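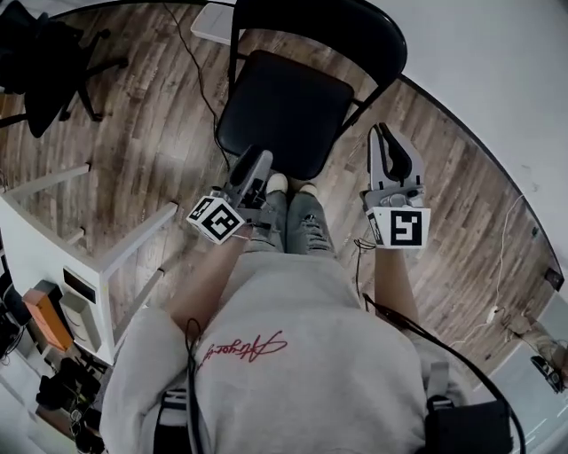
Search this site
Type and press enter

The Otter Holt at Varnard

Slavica rang me at nine at night to say the otter had gone under the boathouse and I was to come now, bring a flask, and not wear anything that rustled. So I wore my dad's old fleece, which smells of dog, and off I went down the lane with no torch (I'd been told no torch, she was very firm about the torch).

She was lying flat on the jetty with her chin on her arms. Rok Dimitrov was next to her, fast asleep.

"Two," she whispered. "She's got two pups in there. I heard them squeaking."

I got down on my tummy. You could hear the water slapping about under the boards and Rok's nose whistling, and then, oh, there it was! Like a wet finger on a window. The mother came out first, all whiskers, with a pup hanging from her mouth by the scruff, and she looked straight at me as if I owed her rent. Then she slid in and swam across to the reeds, pup and all, hardly a ripple.

"She's moving them," said Slavica. "It's the river. It's come up since March."

We waited for the second one. My elbows went numb. I thought about my gran, who was 78 that year and swore she'd once had an otter in her bath, and how we'd all laughed at her over the trifle.

The mother came back, went under, and there was a good deal of squabbling. Out she came with the other pup, a fat one, kicking. Halfway over she lost her grip and it bobbed off by itself, shouting blue murder, and I'd sat up and got one boot in the river before Slavica grabbed my hood.

"Leave her be," she said.

Rok woke up and asked if there was any tea left.

Filed under: Stories > Animals & Wildlife
Last updated: 31/01/2018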